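Print this article | E-mail this article

4. Shared play materials and waiting time in the toy library

4.1 Background of the lending records

The toy library of Vustside opened in a former bakery and lends toys to families with children below the age of six. At the time of our study it held 1,415 items, of which 225 were construction sets. The lending desk wrote every loan on a paper card until the second winter, and after this a simple program with the name Uvero was used. We have entered the older cards by hand. In total we had 3,732 loans to work with.

We must mention one difficulty with the cards. When a family returned a set with a missing piece, the desk sometimes made a new card for the same set, with a small letter behind the number. For the first months this was done by one person only, and her letters are regular. Later the letters are mixed. We have joined such cards where the set name and the colour of the box were the same, and we have left the others apart. The number of separate sets in our tables can therefore be a little too high.

The loan period was three weeks. A family could ask for one extension if no other family was waiting. In February the period was made shorter, to two weeks, for all the construction sets, and this change gives us the comparison in this section.

4.2 Effect of the shorter loan period

After the change, 129 families borrowed a construction set at least once. The median waiting time went down, but less than the staff had expected. Many families returned the set on the last possible day, also when they told us in the interview that the child had stopped playing with it long before. One mother said that the box stood in the hallway "to be ready", and that it was ready for nine days. A returned set also had to be checked and washed before it could be lent again, and with shorter loans there was more of this work. The washing was done in the evening, usually after seven, and in busy weeks the boxes stayed on the trolley until the next opening.

Svend Toft, who had the care of the construction sets in this period, suggested that the simplest pieces be lent in small bags without a complete set. We had not planned to study this. Over a short time the bags became the most requested material for children under three, and we decided to keep them in the analysis as a separate group.

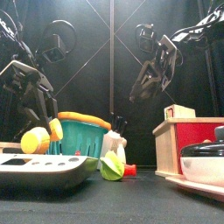 Figure 7. A yellow cylindrical toy piece on a tray on a dark tabletop.

Why did the small bags come back sooner than the complete sets? In the interviews, parents said that a bag was easy to check and could go in a coat pocket, so they brought it back when they were passing the library anyway.

The parents did not speak much about the loan period itself. Several of them did not know that it had changed. What they did mention was the checking at home. A complete set has a printed list in the lid, and the family is asked to count before the return. For a large set this is tiring work at the end of the day, and some parents said they delayed the return until they had found one last block under the sofa. With a bag, this was seldom a problem.

Quiambao describes a similar pattern for jigsaw puzzles, where the families kept the larger boxes longest. Her library did not charge for lost pieces, and neither did Vustside, so a fear of paying cannot explain the delay in either place. We think that embarrassment has a part in it. Two parents used this word without our asking.

4.3 Limits

Our interviews were made at the desk, with families who came back. We know little about those who stopped borrowing. The bags were also newer than the sets, and new things are always looked at first. A longer period would be needed to separate these effects. Rianne Vermeulen has started to collect the return times from the branch at Nolteck, where bags and sets were introduced together, and the labour of entering the cards there is smaller.

Related articles
Puzzle lending and the size of the box
Washing routines in small toy libraries
Paper cards or program? Notes from the lending desk
Grandparents as borrowers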